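Wir suchen Leute, die mit uns Greifbeispiele sammeln. Bezahlt, kurzfristig, Start sobald die Plätze voll sind.

**Worum gehts**

Drultorent lernt Greifen aus Vorführungen. Ihr steuert den Greifer in der Simulation, das System schaut zu und lernt daraus. Wir haben 359 brauchbare Durchgänge - reicht hinten und vorne nicht. Pro Person wollen wir etwa 250 dazu, verteilt auf mehrere Termine.

**Was ihr macht**

- Aufgabe am Bildschirm lesen, Greifer mit dem Handregler führen, Durchgang speichern oder verwerfen
- auch misslungene Versuche markieren, bitte nicht heimlich löschen
- zwischendurch kurz notieren, was schwierig war (Stichworte reichen)
- Schicht dauert 2 Stunden, Pausen nach Bedarf

**Was ihr mitbringt**

- ruhige Hand, Geduld
- Deutsch oder Englisch, egal
- mindestens 5 Schichten zusagen, sonst lohnt die Einarbeitung nicht
- Programmieren muss niemand können. Spielerfahrung mit Controler hilft, ist aber kein Muss
- wem bei 3D-Ansichten schnell schlecht wird: lieber nicht

**Wo**

Itimar, Standort Mernau, Eingang von der Au her. Sonntag geht auch, dann bitte klingeln. Von zuhause aus geht leider nicht - der Handregler bleibt bei uns. 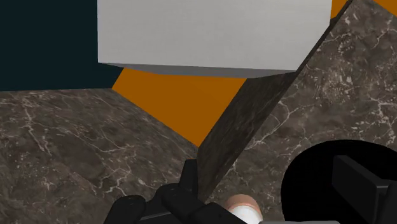
Mernau, im November

Objekte und Untergründe wechseln von Aufgabe zu Aufgabe, mal Marmor, mal einfarbige Flächen. Die Ansicht sitzt oft nah am Greifer, daran gewöhnt man sich in der ersten Schicht. Einarbeitung wird voll bezahlt.

Melden per Mail an die Itimar-Projektstelle, Betreff "Drultorent Greifen". Reinschreiben: mögliche Zeiten, Links- oder Rechtshänder, ab wann. Lebenslauf brauchen wir nicht. Antwort kommt meist am selben Tag, Platzvergabe nach Eingan der Mails.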